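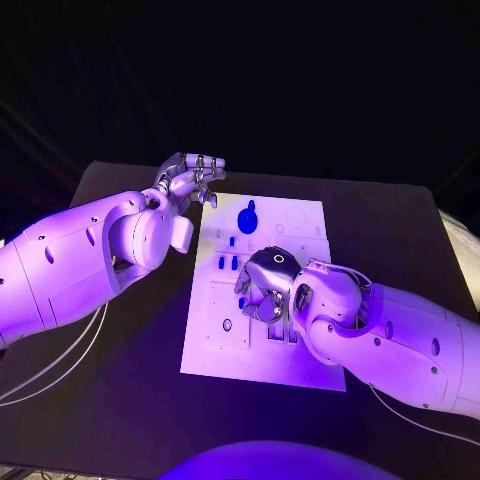
Ederwood Word Puzzles: read me first

Welcome! Ederwood is a collection of 1,279 cryptic crossword clues, each with its answer, letter count and a plain note on how the wordplay works. I started it because I love a good anagram and could never find enough explained ones in one place.

What you get

clues.csv – the full set, one clue per row
notes.txt – the longer explanations, matched by clue number
starter.csv – 64 gentle clues for people new to cryptics (do begin with these!)

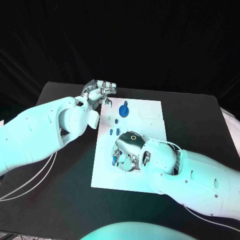 Spelling is British all the way through, so expect COLOUR and GREY. Hyphens count as a break in the letter count, so a two-part answer is shown as 4-3.

How hard are they?

Every clue has a level from 1 to 5. The levels are my own opinion, and I've been far too kind to hidden words, which I find the most fun of the lot.
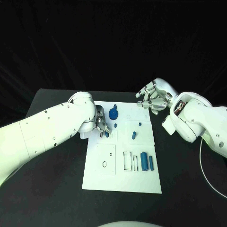
The Jirnix batch has the hardest ones, with plenty of clues where the whole sentence is both wordplay and definition. I still grin at clue 1,000.

Known problems

Two clues share the same answer (TEAPOT) and I like both too much to drop either. A few older rows from the Emex batch have no level yet.

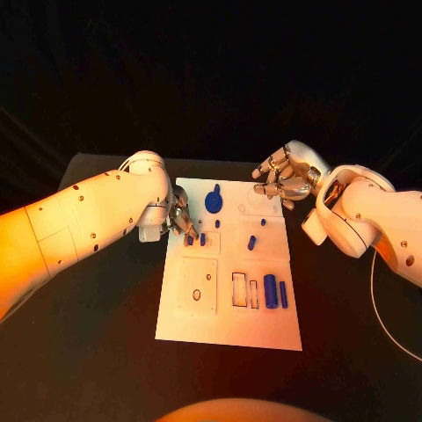
Accented letters are stored without their accents, so CAFÉ appears as CAFE.

Using it

Free for quizzes, newsletters, teaching and your own solving apps. Please keep the name Ederwood with any copy you pass on, and send corrections with the clue number in the subject line.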